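Hand-Held Gripper Recording: Rules and Good Practice FAQ

Last updated Sep 23, 2025

These answers apply to everyone who records household tasks with a hand-held gripper for the Cilesgate collection, at home or in a shared space. They replace the January version. If your site has its own rules and they are stricter than these, follow the site rules.

General

Who has to follow these rules?
Anyone who holds the gripper while it is recording, and anyone who sets up the room. Reviewers work from the same page when they accept or return a session.

Do I need training first?
Yes. The short course takes one sitting and ends with 15 practice clips. You can start on paid sessions once the practice clips have been accepted.

Which tasks can I record at home?
Folding, sorting, wiping, tidying and making beds are all open. Cooking with heat, sharp knives and cleaning chemicals need written approval before you start.

Setting up

Do I have to tidy the room?
No. Ordinary clutter is fine and you should leave it as it is. Clear the floor where you will stand or walk, and move anything that could break if you knock it. Do not arrange things to look messy either.

What has to be put away?
Letters, bank cards, ID, prescriptions, family photos and any screen that is switched on. Product boxes and packaging can stay out as long as there is no name or address label on them.

Can I record near a window?
Yes, with the curtains closed if people or the street can be seen through the glass. Thin curtains are enough in most rooms. Avoid pointing the camera straight at the sun.

Does the cloth or towel have to be new?
No. Used items with marks or worn spots are welcome. They should be clean enough that you would hand them to someone else.

Handling the gripper

How should I hold it?
Keep your hand on the handle and your fingers clear of the linkage. Sleeves should fit closely at the wrist — a loose cuff can get drawn into the moving parts. Take off rings and bracelets on the hand you use.

Can I use my other hand to help?
Only if the task card says so. Most cards for soft items are one-handed. If you steady the item with your free hand on a one-handed card, stop and mark the clip as failed.

How fast should I move?
At the speed you would use if you were being careful. Pause briefly before you close the fingers and again after you let go. Jerky starts are the most common reason a session is returned.

What do I check before each session?
Look at the ribbed pads and make sure both are seated and free of lint. Check that no screw has worked loose. Open and close the fingers fully a few times. If anything sticks or clicks, do not record with that unit.

May I adjust or repair it myself?
You may wipe the pads with a damp cloth. Everything else goes back to the equipment desk, including loose screws. Do not add tape or glue to the fingers, even if the grip feels weak.

Clips and files

How long should a clip be?
One attempt at one task. Stop the recording before you reset the item for the next attempt. Sessions are limited to 200 clips, and you need a break of at least 15 minutes at the halfway point.

Should I delete failed attempts?
No, mark them as failed and upload them with the rest. The only clips you should delete are those that show a person's face or private papers.

What if someone walks in?
Stop right away. If they agreed in writing before the session, you can keep the clip. If they did not, delete it on the device and note the time in the log. Clips with children in them are always deleted.

Which form do I use for the log?
Form 1504. The older sheet is no longer accepted. Fill in the unit number, the room type and the task card, and leave the comments box blank if there is nothing to report.

How long may I keep files at home?
Two days after upload is confirmed. After that, clear the card using the menu on the Uzor recorder. Dragging files to the trash on your own computer does not count as clearing it.

Problems

I pinched my finger. What now?
Stop, look after the injury, and report it the same day, even if it is minor. The unit has to be checked before it is used again.

My session was returned and I disagree.
Reply to the return notice with the clip numbers. A second reviewer will look at them. Their decision is final for that session, but you can record the task card again.

Can I share clips online or show them to friends?
No. This includes still pictures taken from a clip.

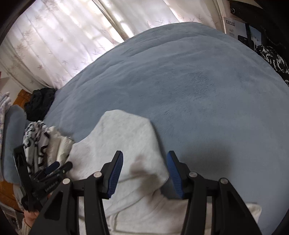
Rilteck Field Recording and Safety Team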